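**Rukwood Social Club – minutes of the house meeting, 2018-07-22**

Minutes of the last meeting were agreed with one change: the hall hire figure should read 560, not 650.

**1. Games room**

The teal carpet is staying. A quote from Tollari for replacing it was read out and turned down as too dear. The meeting agreed that floor games can carry on as before, shoes off, and that drinks are to be kept at the back by the screen.

The three-card game was discussed. Members like it, but new players find the rules muddled. It was agreed that cards are laid face down and well apart, and that the dealer may shift them once only before a player picks. The paisley-backed pack will be used. Two other packs are short of cards and will go.

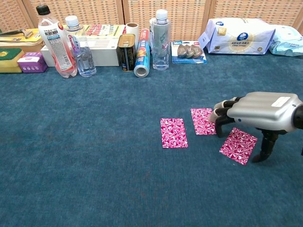

*Item 1: three cards face down on the carpet, with the household things along the screen.*

**2. Things left by the screen**

The row in front of the rattan screen has become a general dumping place. Agreed:

- sponge, foil and anything else for the kitchen to go back to the kitchen
- tape to go in the games cupboard
- bottles to be taken home or put in the recycling
- boxes and packets not claimed by September to be thrown out

A request for a shelf was left over. Younis has offered one second-hand, but the width is not known – to be measured before anyone says yes.

**3. Money**

The balance stands at about 4000. The Plondix invoice for the cupboard locks has been paid. Tea stays at the present price.

**4. Any other business**

The side door is sticking again. Five new chairs are wanted for the front room, prices to be brought to the next meeting.

Next meeting in September, same room.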